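Footwear storage in the shared hall: notes on the low rack

By Ingvar Toft, fittings and storage column

Several readers have asked for a follow-up to the hallway piece in the last newsletter, mostly on what to do with slides and other backless shoes. They behave differently from lace-up shoes in storage. The strap stands proud of the footbed, the sole is often as wide as the strap or wider, and there is no heel counter to hold the shoe upright if it is put on edge. A rack designed for trainers will usually take them, but it wastes height and gives little back in return.

The simplest arrangement is a single board on legs, with pairs on the floor underneath and the top left for whatever the household puts there. The Ernholm stand is of this type, and so is the older Nelthorpe one, which has a slightly shallower board. Both have thin metal legs and no lower shelf. The absence of a lower shelf is useful here. A thick-soled slide can be pushed in with the foot, and the floor can be swept without lifting anything except the shoes.

Toe direction matters more than most people expect. With the toes facing out, the strap opening faces the wall and the wearer has to turn the pair round before stepping in. With the heels facing out, the pair can be stepped into from in front of the stand, but it must be backed in when taken off, and in a narrow hall few people will do that. My own preference is toes out for guests' pairs and heels out for the pairs in daily use. Anisa Setiawan, who looks after the hall at the Pangaribuan house, keeps everything toes out on the grounds that one rule is easier to enforce than two.

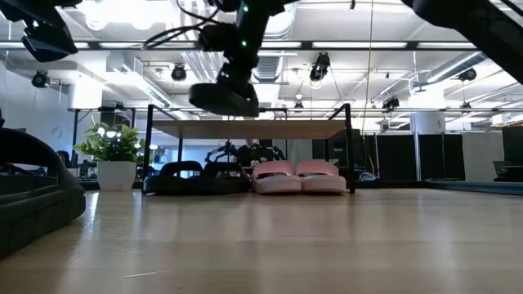
Should the pairs be kept in a fixed order under the stand?
A fixed order helps where more than three people share the hall. Give each person a place by position, left to right, and leave it alone for a month before making changes.

On dimensions: measure the pairs side by side at the widest point of the sole, not at the strap, and add 20 mm between one pair and the next. Cushioned soles spread further than flat ones. Clearance under the board should be taken from the top of the strap, again with 20 mm added, so that the strap does not rub on the underside when the shoe is pushed back. A board 400 mm deep will cover most adult sizes. Ilham Ismail fitted a run of stands end to end along a wall of 1160 mm and found that the legs, where two stands met, took up the width of half a shoe. One longer board would have been better in that position.

Finish is a separate matter. Pale boards show black scuffs from rubber soles, and a glossy floor shows grit very clearly. Neither is a reason to avoid them, but a damp cloth should be kept near. Wipe the soles before the pair goes under, and let the footbed dry in open air first if it has been worn outdoors. Foam soles left against a radiator can shrink or curl, and no rack will correct that.

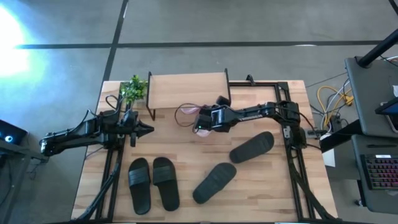

Sorting is best done away from the rack. Jairo Ticona and Fermín Rivadeneira both use a cleared table for it, with a sheet put down first if the shoes have been outside. The difficulty with slides is that several pairs may be of one colour, and a strap seen from above says very little about size. With four black slides spread over a pale top, as on this one, two lying parallel make an obvious start, but the soles should still be compared before they are accepted as a pair. Turn them over, read the size if it has survived, and check left against right by the curve of the inner edge. Wear at the heel is the next best evidence. Only when every shoe has its match should anything go back to the hall.

A few readers wrote in about clips that hold a pair together by the straps. Jendell supplies a plain one in packs of 6. It works on narrow straps. On a wide padded strap it tends to spring off, and over a season it may leave a crease in the padding. A loop of soft tape through both straps does the same job and can be cut off when the pair comes back into use - worth knowing for summer footwear that will sit in a cupboard until April.

Measurements of your own halls are welcome for the next column. Please give the depth of the board, the clearance beneath it and the number of people using it, and say whether the door opens inwards.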